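Emballer des flacons : film jaune ou papier kraft ?

Fisina_mtl
Bonjour à tous. J'ai 18 petits colis à envoyer en août et je voudrais régler une fois pour toutes la question de l'emballage. On me vend le film plastique jaune translucide comme la solution miracle : ça enveloppe tout, c'est léger, ça tient le carton fermé. Je veux bien, mais j'ai des doutes. Le film se froisse, glisse, et on finit par en mettre deux fois trop. Mon essai du matin, carton plat et film sur la table verte :
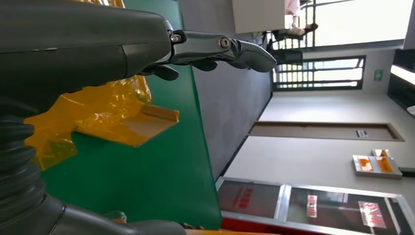 Shabani Sang trouve que le problème vient du carton. Une plaque pliée n'a aucune tenue, le film prend la forme qu'il veut, et il faudrait d'abord une boîte montée, fermée, scotchée. Le film ensuite, si on y tient.

qiu555
Mouais. Une boîte montée, scotchée, PUIS du film ? Autant envoyer la boîte toute seule. J'ai vu passer le guide de chez Womik avec ses 5 couches de protection, et je me demande surtout qui vend les couches.

Shabani Sang
Je n'ai pas dit qu'il fallait du film. J'ai dit que si elle en met, ça doit être autour de quelque chose de rigide. La nuance me paraît claire.

Fisina_mtl
Sauf que la boîte coûte plus cher et prend de la place dans le placard, alors que le carton plat, je l'ai gratuitement. Pour un flacon en plastique, est-ce qu'il faut vraiment une boîte ? Un flacon en verre, je ne discuterais même pas.

Dehua Yao
Le plastique ne casse pas, d'accord, mais un bouchon, ça se desserre. J'en ai eu un qui s'était vidé dans le carton, et le beau film n'avait rien retenu du tout. Tour de ruban sur chaque bouchon, petit sachet fermé, et après seulement on parle de l'extérieur.

qiu555
Là je suis d'accord. Par contre le ruban sur le film, j'attends de voir. Chez moi il se décolle au premier coin.

Fisina_mtl
Pour les curieux, le colis plat sous son film, avec les flacons orange et une boîte en carton fermée. Il y a un bout de ruban jaune qui dépasse à droite du paquet, donc qiu555 va être content.

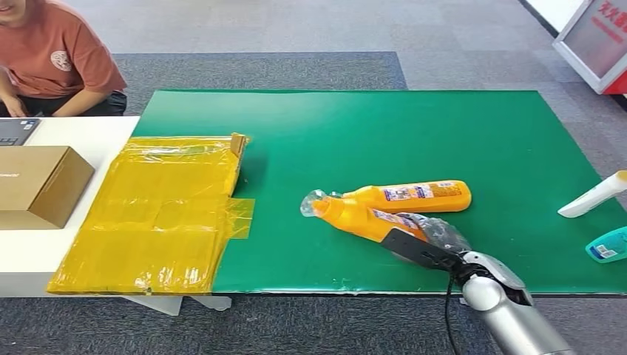 Temps de lecture du fil : 2 min

Dehua Yao
Plat comme ça, moi je n'y mettrais pas de flacon. Des papiers, un tissu, oui. Prends la boîte, cale avec du papier froissé et secoue : si ça bouge, rajoutes-en.

qiu555
Le test de la secousse, je n'y crois qu'à moitié. Le papier se tasse en route.

Dehua Yao
Il se tasse si tu en mets trois feuilles.

Fisina_mtl
Bon, je fais un envoi en boîte et un à plat chez ma sœur à Ombridge, même contenu, et je reviens donner le résultat. Shabani, ne te réjouis pas trop vite.

186 vues

Contact | Signaler un message | Haut de page
Ce forum utilise des cookies pour mémoriser votre connexion. Accepter | Refuser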